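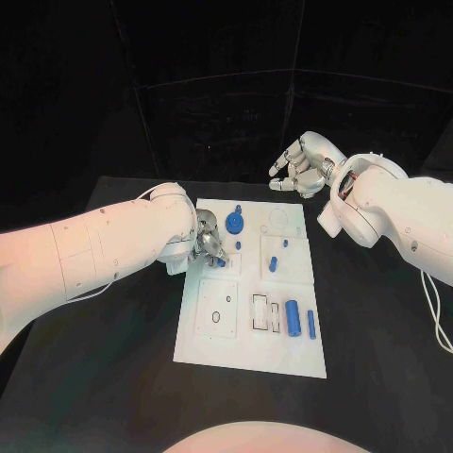
So I'm finally doing the front wall of the basement movie room and I need somebody to talk me into, or out of, curtain instead of paint. Background: the room is narrow, the ceiling is low, the walls are an off-white the last owners apparently loved, and every time there's a bright shot on screen the whole place lights up like a dentist's office. What I want is black behind everything, the way that backdrop goes dark across the whole top half with only faint seams between the panels. My wife says paint it and be done (she has a point, paint is cheap). But I rent out the other half of the house and may sell in a few years, and the idea of priming over black makes me want to lie down. Budget is $319 for the wall. Anyone gone the fabric route and regretted it?
posted by lowceilingdan

Paint! Flat black, two coats, one afternoon. I've done three rooms. Fabric collects dust, cat hair and whatever your kids are eating, and you'll be up a ladder with a lint roller before every movie night. Priming over it later is one annoying day, you'll live.
posted by marblemouth

Disagree with marblemouth, we've been over this in the other thread lol. Flat black paint still shines when the screen is right up against it. Go put a flashlight on it at an angle and look. Good velvet just eats the light. The thing is it has to be real blackout velvet with some weight to it. I bought the cheap stuff first and it looked navy blue the second the projector came on, and I stared at my navy blue wall for a whole winter before I gave up and did it over.
posted by Leszek Krawczyk

That's what I was afraid of. I ordered swatches from Onyeka and from Viltell and pinned them both up last night around 9 with a movie going. The Viltell one is way darker but it's also the kind that shows every fingerprint, I brushed it once with my sleeve and there was a big pale streak across it. Does that go away??
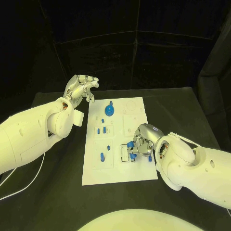 Other question is seams. The wall is wider than one width of fabric no matter which one I pick, so I'm getting at least one join, and I can either sew it or do separate panels on frames and butt them up tight. I can sew a straight line if nobody is watching. Frames sound more like my speed, plus I could take them with me if we move.
posted by lowceilingdan

The streak is just the nap. Brush it back down the other way with a clean dry clothes brush and it's gone. Hang every piece with the nap running the same direction or you'll see two different blacks, ask me how I know. For seams I'd go frames too. Staple from the middle out, don't pull too hard, and wrap the edges all the way around to the back so there's no raw wood to catch the light.
posted by Leszek Krawczyk

Do people really see the seams with the lights off? I hung plain flat panels and left small gaps because I ran out of patience. In the dark I can't find them if I try. In daylight, sure, it looks like a guy stapled cloth to a wall.
posted by tuckahoe_pete

Pete, with respect, I've been in your basement and I can see them.
posted by marblemouth

You were eating my chips and looking at the wall instead of the movie, that's on you.
posted by tuckahoe_pete

Before Dan spends a dime, has anybody asked what screen? I've got an 80 inch and a little Pruronier projector, and the front wall did hardly anything for me. It was the ceiling! All that light goes up, hits white drywall and comes right back down on the picture. I did the first few feet of ceiling and it was a bigger change than the new projector was. I'd do that first and then see if you still hate the wall.
posted by gladys_in_4k

OK so Gladys may have wrecked my whole plan. I taped a black bedsheet to the ceiling in front of the screen tonight and made everybody come down and look. Huge difference. Even my son looked up from his phone. 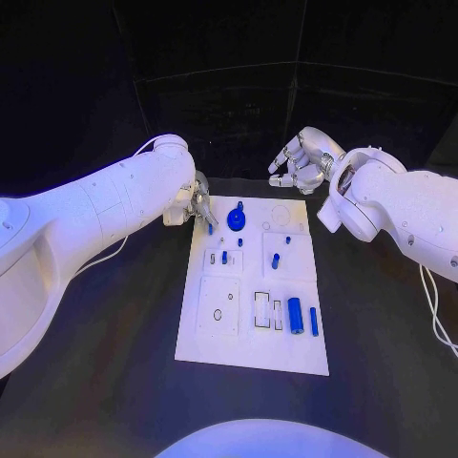
So now I'm thinking frames for the wall and something lighter for overhead, since heavy velvet above my face while I'm half asleep in a recliner is asking for trouble. The fabric place in Tularlow has a thinner black for 40 percent off through April. Is thin okay on a ceiling or am I going to see the drywall through it?
posted by lowceilingdan

Thin is fine if you double it. Or paint the ceiling. I'm going to keep saying paint until someone bans me.
posted by marblemouth

I'd want it on frames too, and screwed into the joists, no staples into drywall overhead. And keep it clear of any light fixtures, please. Check whether it's flame retardant before you buy, the discount rolls often aren't marked. I spent $1,559 on my room all in, and the stuff I redid was all stuff I'd bought on sale.
posted by Leszek Krawczyk

Good call on the fire rating, I hadn't thought of that at all. I'll call the store in the morning and ask. If they can't tell me I'll do frames on the wall, and (fine, marblemouth) a can of flat black up top.
posted by lowceilingdan

FINALLY. Two coats. Use a good roller.
posted by marblemouth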